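Home | Products | Road software | Research notes | Contact

Gridesent Lane Reader

The Lane Reader is our small add-on for driver assistance research, and we're rather fond of it. It takes the view over the bonnet and works out where the lane goes, even where the paint gives up altogether. Aminu Bako wrote the method at Mirnness, and we have been tidying it up ever since - with a good deal of help from people who wrote in, thank you!

Most lane finders look for white lines and leave it at that. Ours weighs up kerbs, verges, guardrails and blue arrow signs as well, so it has something to hold on to when the road changes character, as roads do. 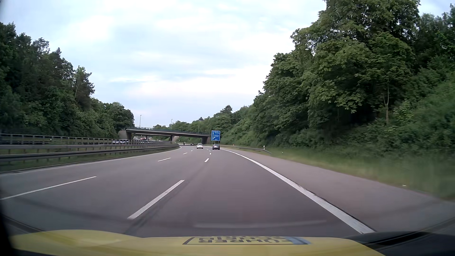
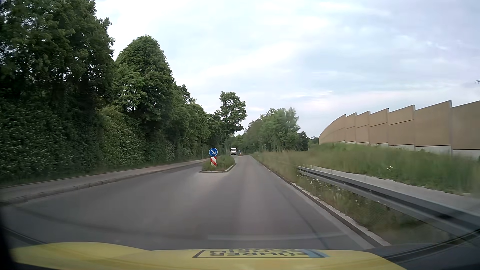
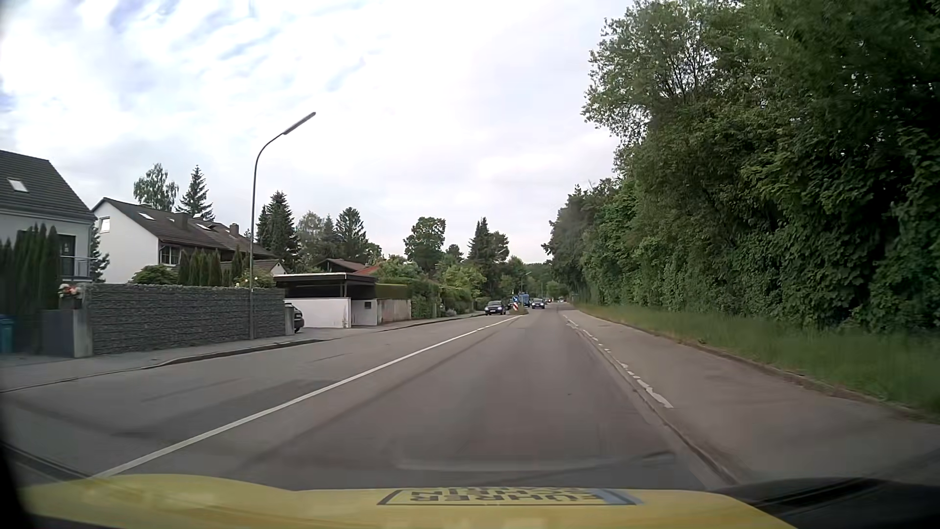 Motorway, unmarked road with a traffic island, and a road past houses.

How it did

We tested it on 251 stretches of road, and it lost the lane on 8 of them. The older method, which uses paint alone, lost it on 102. Of our 8, 7 were at junctions, and Aminu is working on those now - do ask if you'd like to try the October build.

The unit comes with the software, a mounting plate and a printed guide that is longer than it needs to be.

Related items
Rothe mounting plate
Grellgate logging box
Gridesent Kerb Reader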